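Kalgate Hook Rack and Shelf Set: Section 7, Putting Up the Wall Rack

Read this section through before you drill. Allow 25 minutes, plus time for any filler to dry.

1. Hold the rack against the wall at the height you want and mark both end holes with a pencil.
2. Check the marks with a level.
3. Drill each hole and push in a Brimus plug until it sits flush.

CAUTION: Check for pipes and wires before drilling. Wear eye protection.

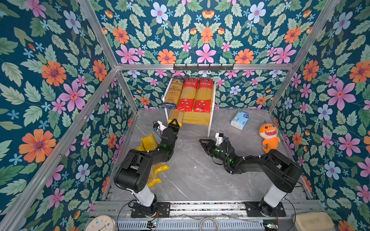 4. Drive the screws in by hand. Stop when the rack no longer moves — overtightening can crack the plug.
5. Hang one light item and leave it for 12 hours before adding more.

Note: On papered walls, cut a small X at each mark and fold the paper back. It will tear less.

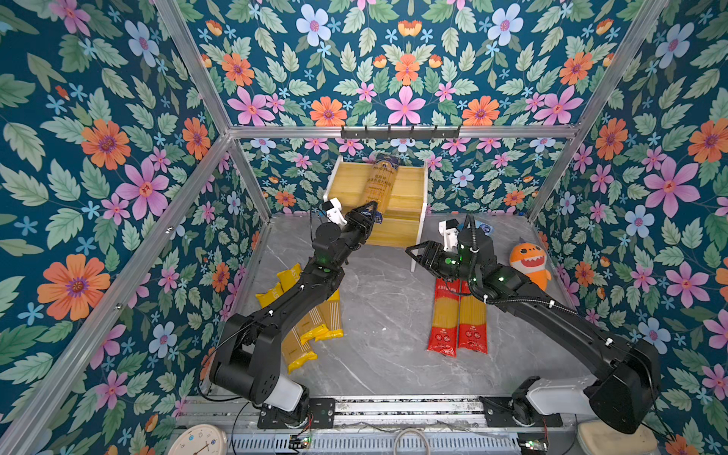
Page last changed: October, by Hanne Aaltonen

Setting the shelf

6. Stand the shelf on a hard, flat floor and press down on each corner.
7. If it rocks, fit a felt pad under the short leg.

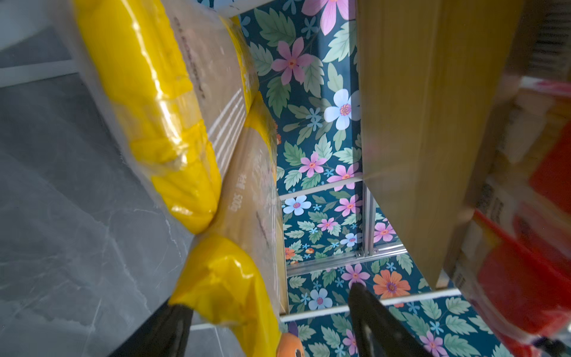 8. Put the heaviest items on the lowest level. Keep liquids off the top.

CAUTION: Do not climb on the shelf or use it as a step.

Care

Wipe with a damp cloth and dry at once.
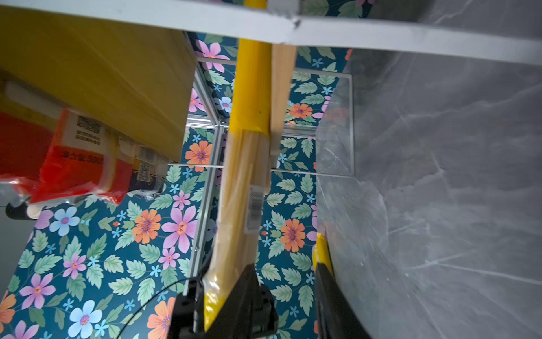
Check the screws each October and tighten any that have worked loose. Spare plugs are listed under Altunis parts in Section 12.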